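Search the notebook
Enter keywords Go

Filed under: Bench notes > Hand-held grippers > Maintenance

Friday, grippers, Jarari pair

Long one today, so I'm writing it up before I forget which screw went where. The left-hand gripper of the Jarari pair has been closing late again. You squeeze, there's a tiny bit of nothing, and then the jaws come in with a jump. I'd blamed the pads all through March (wrongly, sorry to the pads) and swapped them once already, so this time I started from the pivots and worked outwards.

Took both jaws down on the bench. The pins on the right jaw were fine, turned freely, wiped them and put them back. The shoulder pin on the left jaw had a ring of grey muck packed behind it, mostly fluff and old grease, and once that was out the whole arm swung under its own weight, lovely! So there's our late close, or most of it. I cleaned the other pins on that side while I was in there and used the thin Cevel oil this time, one drop each, wiped straight off. Please don't go back to the thick grease. It feels beautiful for a day and then it collects every bit of lint going, and these two spend their whole lives in bedding and laundry.

Pads next. The blue ones are still the Arain strips, glued and not screwed, and one corner on the left jaw was starting to lift. I pressed it back with a dab of the contact glue, left it 30 minutes under a clamp and went for my tea. It held when I picked at it with a nail. If it lifts again I'll cut a fresh one, there's a bit of strip left in the second drawer, under the cable ties.

Then the zero. With the jaws fully open the encoder was reading 1623, and fully closed it gave 718. I wrote both on tape inside the case lid, so compare against those before touching anything in the settings. I opened and closed it slowly a good few times and it came back to the same numbers, which it was not doing on the old grease.

After all that, off to the bedroom set for the handover job, both grippers, small clip on the bed. I like the clip for checking because it's awkward: light, thin prongs, a hole in the middle, and it slides about on a sheet if you come in too high.

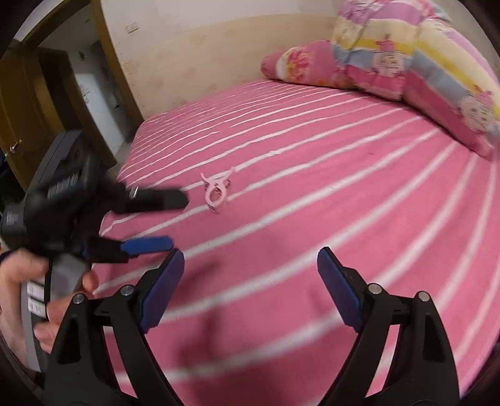 Both grippers at the bed, clip still on the sheet, jaws open.

Picking up went like this. Square on to the clip, first go, no trouble. Across the prongs, it pinched one and spun the whole thing round, same as it always did, so I'm putting that down to technique and leaving the hardware alone. Low and flat along the sheet was the one I cared about, as that's where the late close used to make me scoop up a pinch of fabric. I ran it 3 times and got the clip each time, with a little tuck of sheet on the last one. I could feel the jaws start moving as soon as I squeezed. Much nicer on the hand too, my thumb isn't moaning at me for once.

Passing it across from one gripper to the other is still fiddly. The pad tips want to knock into each other if you both come in level, so one person should stay a bit higher and let the other come under. We keep forgetting to agree who, and then we both dither.

Still to do:
- the other gripper of the pair needs the same clean, I only did the one
- order more Arain strip from Bustport, and ask if they do it in a wider cut
- the left trigger spring squeaks near the end of its travel, only when squeezed slowly
- find the small hex key!! It was on the blue mat at lunch

Also, whoever coils the charging lead tightly round the handle, please stop, it's going stiff at the plug end. I've hung it on the hook by the door.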